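Laundry-folding trial at Wellby paused after gripper fault

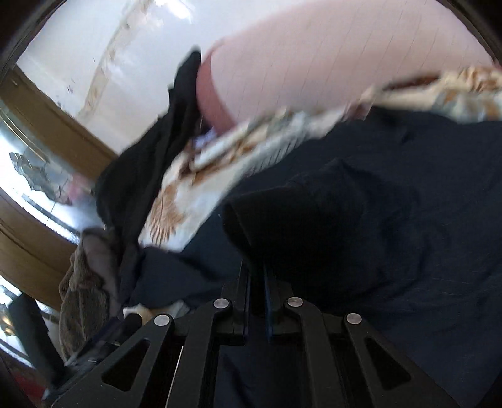
Cedside has stopped its fabric-sorting trial at the Wellby linen and clothing reuse center after a gripper failed to let go when told to and pulled a worker's sleeve into a moving feed roller. The worker was bruised on the wrist and went home the same day. The company calls it a "release event." People who work at the center have other words for it.

The incident happened on a Tuesday in February, a few minutes before the 3 p.m. break. According to a two-page note given to staff, one of the sorting arms had picked a cotton sheet out of the intake heap and was meant to drop it on the belt. The software recorded the jaws as open. They were still closed on a corner of the sheet. The arm swung back for its next pick, the sheet went with it, and the other end wrapped the forearm of a man clearing a snag farther down the line.

The belt stopped when a coworker hit the emergency button. The arm did not stop. It finished its move and went back to its rest position with the sheet still hanging from it, and the note gives that part one sentence.

Ismail Helmy, who runs the intake floor on the day shift, said the arm should never have been able to move while a person was inside the marked line. "We were told the button stops everything," he said. "It stops the belt. I've got a laminated card from them that says everything."

Cedside supplied the arms and the software. The grippers come from Cherkaoui, a smaller firm that also makes the hand-held version Cedside uses to record people picking through mixed fabric, so the machines can be trained on the recordings. The company has long said this is what makes its system safe around soft goods, which bunch up, cling together and hide what is under them. It says the arms learned from 710 hours of people doing the job by hand.

That may be true, and it has very little to do with what happened. A person holding a gripper knows when a blanket is still caught in it. They can see it and feel the drag, and they shake it off without thinking. The arm at Wellby had one signal to go on, the position of the motor that works the fingers, and on that afternoon the signal was wrong. The staff note blames "lint accumulation at the linkage," meaning that fluff had packed in around a joint and kept the fingers from opening all the way. Lint, in a building full of old clothes, is not a rare condition.

Eoin Lynch, a product manager at Cedside, said in a phone interview that the fault was "outside the expected operating envelope" and that the company had already written a fix. The new software will check the load on the arm after each release and hold still if it reads heavier than it should. He also said the cleaning schedule would go from weekly to once a shift.

Asked how light a piece of fabric the load check could detect, Lynch said he would have to get back to me. He had not done so by the time this was published. It's a fair thing to want to know. A wet towel is easy to weigh. A scarf is not, and a scarf can catch an arm as well as a sheet can.

He was firmer on the emergency stop. The button on the belt and the stop on the arms were on separate circuits, he said, and this was "documented at handover." Helmy says the handover took place before half of his present crew was hired. The center has 14 people on the floor across both shifts, and the training sign-off sheet he showed me had 12 names on it, several belonging to people who have left.

There is also the matter of earlier trouble. The center's own log, kept in a spiral notebook by the supply cage, lists three times since the fall when a gripper came away with something it should have dropped. No one was hurt in any of them. Each was cleared by hand and written up in a line or two -- "arm 2 kept pillowcase, pulled it off, OK now" is one entry in full. Lynch said Cedside had not seen the notebook. Helmy said no one from Cedside had asked for it, though their technician signs in at the desk right beside it.

Jalleo, the contractor that runs the building for Wellby, said it had reported the injury to the state and would bring in an outside inspector before the arms are switched back on. It would not name the inspector or say whether the report will be made public. A spokeswoman said the pause was "a precaution" and that Jalleo still expects the trial to finish on time -- a confident thing to say before anyone has looked at the wiring.

Sorting has gone back to the long tables in the meantime. Helmy said the crew is getting through a little less per day than it did with the arms, once you take out the hours they used to spend untangling them. The injured man is back at work on light duty. He has asked not to be assigned to the line when it restarts, and Helmy said he has agreed to that in writing.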